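Notebook, paper bench
May 15, 2026

Back on the lavender stock today, the batch from Trestotmont that has been sitting in the flat drawer since April. I had forgotten how nice the color is once it's out of the wrapper! The sleeves for the Pundska boxes are all going to be made from it, so I wanted a good long morning of plain folding before I let myself near the glue.

I started with the grain, as I should have done last time. I cut 20 test strips, half one way and half the other, and folded each by hand with the bone folder. Along the grain the crease lies down like a well-behaved dog. Across it the paper pushes back a little and the outside of the fold goes pale and fuzzy, and I don't think any amount of patient rubbing will cure that. So – all sleeves cut with the grain running along the spine, please, even if it wastes a bit at the end of the sheet.
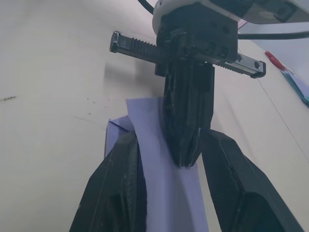 Lavender sheet over the pale tabletop, creased corner showing at left.

The other thing I kept noticing is how much the paper likes to curve. Even a piece that has been flat under the Sjöberg board for an hour wants to take up a bend again when you hold it by one end, and it's a lovely bend, but it makes lining up the second fold fiddly. What helped was marking both folds first, lightly, and only then pressing either of them (I tried it the other way and got a sleeve with a distinct lean).

Sleeve blank is 76 mm wide for now. The Fitow knife needs a new blade before we cut the full run of 600, it was starting to drag on the last few strips. Also wipe the table down before laying out clean sheets, this color shows every speck.

Offcuts are in the shallow tray, good for glue tests tomorrow.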